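플라브네스 지침

플라브네스 지침(Flavness 指針)은 두 팔을 갖춘 탁상형 로봇으로 물체 조작 작업을 수행하고 기록할 때 지켜야 할 절차를 정한 실무 지침이다. 부품 취급 업체 그로멜(Gromell)과 시험 기관 버크니스(Burkness)가 함께 작성하였으며, 강제 규격이 아닌 권고 문서로 배포된다. 작업대의 상태, 두 팔 사이의 간격, 물체의 초기 배치, 중단 기준, 기록 방식을 주로 다룬다. 산업용 로봇의 안전 규격을 대체하지 않으며, 지침 서문에도 상위 규격과 내용이 충돌하면 상위 규격을 따른다고 적혀 있다.

목차
1 배경
2 적용 범위
3 주요 내용
4 기록과 판정
5 개정
6 평가
7 같이 보기

1 배경

초안은 버크니스의 시험 담당자 비크토리아 머요르(Viktória Major)와 그로멜의 공정 기술자 죄죄 올라흐(Győző Oláh)가 썼다. 당시 두 기관은 같은 작업을 각자의 작업대에서 수행한 뒤 결과를 맞추어 보았는데, 시작 위치와 실패의 정의가 서로 달라 비교가 되지 않는 기록이 많았다. 양측이 모은 작업 기록 1,432건을 다시 검토한 결과가 초안의 부록에 실려 있다. 부록은 불일치의 원인을 시작 자세, 물체 방향, 조명, 종료 시점의 네 항목으로 나눈다.

초안은 2월에 내부 문서로 회람되었고, 이후 보로시(Boros) 작업장에서 시험 적용을 거쳐 현재의 구성을 갖추었다. 시험 적용은 후다 셰르카위(Houda Cherkaoui)가 맡았다.

2 적용 범위

지침은 고정된 작업대 위에서 두 팔이 하나의 작업 영역을 공유하는 경우에 적용된다. 이동형 로봇, 천장에 매단 팔, 사람이 작업 영역 안에 손을 넣는 협동 작업은 제외된다. 원격 조종과 자동 실행은 모두 대상에 포함되지만, 기록지에는 둘을 구분하여 적어야 한다.

대상 물체는 한쪽 그리퍼로 들 수 있는 크기와 무게의 것으로 한정된다. 액체가 든 용기, 날이 드러난 공구, 전원이 연결된 기기는 별도의 위험성 평가 없이 사용할 수 없다.

3 주요 내용

3.1 작업대

상판은 무광이어야 하고 물체와 명암 차이가 뚜렷해야 한다. 흠집이나 얼룩은 그 자체로 부적합 사유가 되지 않는다. 다만 물체의 윤곽과 혼동될 수 있는 자국은 위치를 기록지에 그려 두고, 작업 도중에 닦거나 덮지 않는다. 작업대 위에는 해당 작업에 쓰이는 물체만 올린다. 공구, 필기구, 음료는 작업 시작 전에 치운다.

작업대 주변 바닥의 물건은 팔의 도달 범위 밖에 있고 비상 정지 버튼까지의 통로를 막지 않으면 허용된다.

3.2 팔과 케이블

시작 자세에서 두 그리퍼의 끝은 15cm 이상 떨어져 있어야 한다. 작업 중 이보다 가까워질 수 있는 동작은 작업 계획서에 미리 표시한다. 케이블은 관절을 최대 각도까지 움직여도 당겨지지 않을 만큼 여유를 두되, 늘어진 부분이 상판에 닿거나 그리퍼의 손가락 사이로 들어가서는 안 된다. 점검은 전원을 넣은 직후와 교대 시에 한 번씩 한다.

3.3 두 팔의 역할

물체가 하나일 때는 한 팔을 주 팔, 다른 팔을 보조 팔로 지정한다. 주 팔이 물체에 접촉한 동안 보조 팔은 정해진 대기 위치에 머물며, 물체를 넘겨받거나 받쳐 주는 단계에서만 접근한다. 보조 팔의 손가락은 접근을 시작하기 전에 벌려 둔다. 접근하면서 벌리는 방식은 초안에서 허용되었으나 보로시 시험 이후 삭제되었다.

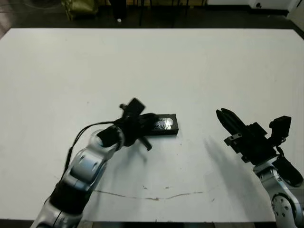
주 팔과 보조 팔의 지정은 작업 한 회가 끝날 때까지 바꾸지 않는다. 넘겨주기가 포함된 작업에서는 받는 쪽의 파지가 확인된 다음에 주는 쪽이 손가락을 연다. 확인 방법으로는 그리퍼의 전류값이나 손가락 간격을 쓸 수 있고, 영상만으로 판단하는 것은 인정되지 않는다.

3.4 반사면

광택이 있는 라벨이나 금속면은 조명에 따라 카메라 영상에서 밝게 뭉개질 수 있다. 지침은 라벨을 떼거나 가리는 대신 조명의 각도를 조정하도록 권한다. 조정 후에도 글자를 읽을 수 없으면 물체의 종류를 기록지에 손으로 적는다.

4 기록과 판정

작업 결과는 성공, 실패, 중단의 세 가지로 적는다. 물체가 목표 위치에 놓이고 두 팔이 모두 물체에서 떨어져야 성공으로 본다. 조종자가 위험을 느껴 멈춘 경우는 실패와 구분하여 중단으로 적으며, 그 이유를 한 줄 이상 남긴다. 실패한 기록도 삭제하지 않는다.

한 조종자가 연속으로 작업하는 시간은 70분을 넘지 않는다.

5 개정

첫 개정에서는 종료 시점의 정의가 바뀌었다. 초안은 손가락이 열리는 순간을 종료로 보았으나, 개정판은 두 팔이 대기 위치로 돌아온 때를 종료로 본다. 체녜 렌젤(Csenge Lengyel)이 제출한 의견에 따른 것으로, 손가락이 열린 뒤 물체가 넘어진 사례 69건이 근거로 첨부되었다. 케이블 점검 조항도 이때 들어갔다.

6 평가

기록 양식이 간결하고 판정 기준이 분명하다는 점은 대체로 긍정적으로 받아들여진다. 반면 하잉 섬(Hạnh Sầm)은 시작 간격을 하나의 수치로 고정한 조항이 팔 길이가 짧은 기종에는 맞지 않는다고 지적하였다. 그는 도달 거리에 대한 비율로 간격을 정하자고 제안했으며, 이 제안은 다음 개정의 검토 항목에 올라 있다. 부드러운 물체에 관한 규정이 없다는 의견도 있다.

7 같이 보기

그리퍼
로봇 원격 조종
양팔 조작
위험성 평가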